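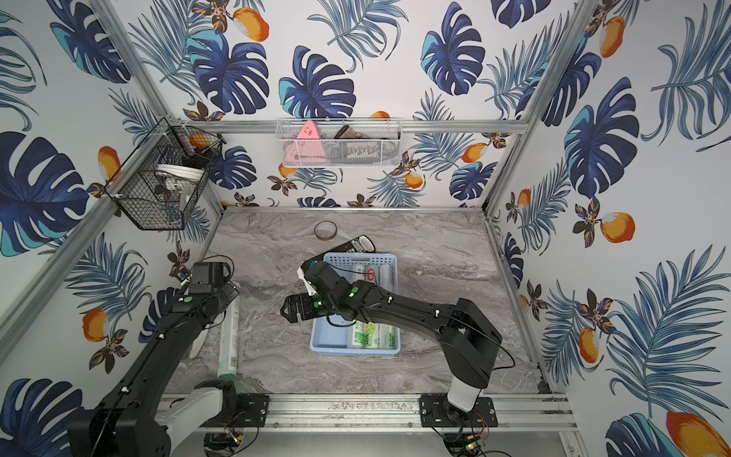 Print | E-mail

Does a Pattern Need a Museum? A Report on the Farina Textile Display at Dunwood

Student project report, Design History, second year
Yaw Odoi
Submitted 19/04/2021

1. What I set out to do

The Dunwood gallery put on its display of printed fabrics by the Farina workshop in March, and our class was asked to choose one exhibition and report on how it makes its case. I chose this one mostly out of suspicion. The flyer called Farina "the forgotten heart of postwar colour", and I wanted to see what evidence a small regional gallery could put behind a line like that. My question was a plain one: after going through the display, would a visitor have any reason to believe the claim?

I went twice, once alone and once on the guided tour, and I spoke afterward with Osvaldo Barbieri, who curated it. I also read the catalogue, which costs more than it should for the number of pages.

2. Background

Farina was a screen-printing workshop that made furnishing fabrics and a few wallpapers. It sold through a shop called Doklow and, later, through a furniture maker, Flaneck, that used the fabrics on chairs and day beds. According to the catalogue the workshop "changed the way ordinary people lived with colour". I could not find a footnote for that. The catalogue does cite an order book, and the order book is on show in a case near the door, open to one spread. The largest order on that spread is for 600 metres of a striped cotton. It's a decent order for a small printer. Whether it changed the way ordinary people lived is another matter, and the label doesn't try to connect the two.

3. The display

The show fills 4 rooms and goes in order of date. The first room is the best. It has screens, colour tests and a long printing table, and you can follow how one leaf design went from a pencil drawing to a finished cloth. The labels are short and say what the thing is, who cut the screen and what went wrong. One test strip has a misprinted green running off the side, and the label just says the screen slipped. I learned more from that strip than from the introductory panel.

After that it gets weaker. The second room is set up as a living room with Flaneck chairs and Farina curtains. It looks good, and most people on the tour took their phones out. But the small print on the wall says the chairs were re-covered for the show in newly printed fabric, and that the arrangement is "inspired by" catalogue photographs. I asked the guide which photographs and she didn't know. So the room that does most of the persuading has the least original material in it.

The third room covers the Doklow shop. There are 5 sample books, all closed except one. I understand that light damages dye, and the gallery keeps this room quite dim, but a set of copies to leaf through would have helped. The last room is about influence, and I found it the hardest to accept. Farina fabrics hang beside more recent prints by other studios, and the viewer is left to notice that both have big leaves on them. Big leaves are not rare. Designers were drawing them long before Farina opened and never stopped.

4. Talking to the curator

Mr. Barbieri was patient with me. He agreed the last room was "more of a suggestion than an argument" and said the flyer was written by someone else. When I asked if any later designer had ever named Farina as a source, he said he had one letter, which arrived too late to be included. I would have taken down half the hangings to make space for it. He defended the living room more firmly – people don't meet curtains flat on a wall, he said, so showing them that way is also a kind of distortion. I think he has a point there, though it doesn't excuse putting the re-covering note at knee height.

5. Findings

The display shows well that Farina was a skilled workshop with a good eye and a steady trade. It does not show that it was the heart of anything, forgotten or otherwise. The strongest objects are the working ones, and they get one room. I'd like to have seen wages, prices and complaints from customers, all of which the catalogue says survive in the archive.

My own method has limits too. I only interviewed one person, and on my first visit I skipped the film because the sound wasn't working. I saw it on the second visit. It is mostly interviews with family, and it repeats the flyer's claim twice.

6. Sources

Exhibition labels and wall text, Dunwood gallery
Exhibition catalogue
Interview with Osvaldo Barbieri, notes held by the author

Print this page | E-mail to a friend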